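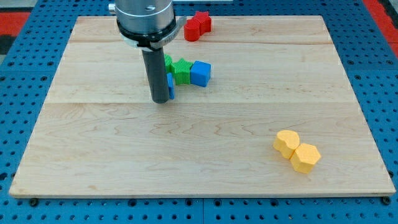 Irnia Town have confirmed that they will not be appointing a permanent manager before January, with the current caretaker arrangement staying in place for what the club calls "a period of reflection". Supporters who sat through another home defeat on Saturday may feel they have done enough reflecting already.

The statement went up on the club website on the morning of November 5, 2023, less than a day after the 2-0 loss to Honorato Rovers. It ran to four paragraphs, thanked the fans twice and mentioned results once. It said the board had been "encouraged by performances", although it did not say which ones.

Irnia have now gone six league matches without a win and have scored twice in that time, one of them a penalty. They are third from bottom, a point above the drop, and two of the sides beneath them have a game in hand. The first-team coach and the academy manager have been picking the team together since the last manager left by mutual consent, and Saturday's line-up looked very much like the work of two people who had each been allowed half of it. There were three left-footed centre-halves. The only recognised right-back in the squad was on the bench.

Honorato did not have to play especially well. Their first goal came from a short corner that Irnia's players appeared to be still discussing when the ball went in. The second, ten minutes from time, was a tap-in after the goalkeeper pushed a tame shot back into the middle of the six-yard box. In between, the home side had plenty of the ball in places where it does no harm. Their one effort on target was a header from outside the area.

The club gave the attendance as 4000. That figure includes season-ticket holders whether they turn up or not, and anybody looking across at the Brustus Stand at kick-off would have had trouble making the sum work. By the time of the second goal there was a steady stream heading for the gates, and the away end, with its 400 tickets sold, was making most of the noise.

What the board hopes will change by January is not clear. The statement says the delay will allow for "a full and proper search", but the club also said in the summer that it kept an up-to-date list of candidates at all times, and that any vacancy could be filled inside a fortnight. Asked on Sunday whether the list still existed, a club spokesman said he would not be commenting on individual documents.

Money is the more likely explanation. The last manager had 18 months left on his contract when he went, and it is widely believed in the town that he is still being paid. A replacement would want wages of his own, an assistant and probably a striker. Two coaches already on the books come a good deal cheaper. The club denies that cost has played any part, as it did when it let its leading scorer leave in August and when it stopped running the reserve side.

There is also the matter of the sponsor. Jinen, whose name has been on the front of the shirt for three seasons, has a deal that ends next summer and has not yet said if it wants another. The board insists talks are "positive and ongoing". It used the same words about the training ground lease, and the players now train on a school field on the other side of the ring road.

To be fair to the directors, quick appointments have not served Irnia well. The last three managers were each named within ten days, each was described as the outstanding candidate, and none of them saw a second Christmas. Taking longer over the fourth is a reasonable idea. It would be easier to believe in if the club had said how many people it plans to talk to, or who will be doing the talking, now that the post of director of football has been empty since the spring.

The supporters' trust has asked for an open meeting before the end of the month and says 2000 people have signed its petition — a large number for a club this size, though the trust accepts that some signatures came from fans of other teams who were enjoying themselves. The board has offered a question-and-answer session instead, with questions to be sent in ahead of time and places limited to 32. A similar evening last year finished after 40 minutes, a good part of which was spent on the price of pies.

The fixtures do not offer much help. Irnia go to the league leaders next weekend, then have a cup replay in midweek that they could have done without, followed by two more away matches. The captain is suspended for the first of those after collecting his fifth booking on Saturday, for arguing about a throw-in his side had been given.

Tickets for the cup replay go on sale on the club website at ten o'clock on Tuesday. Prices are unchanged.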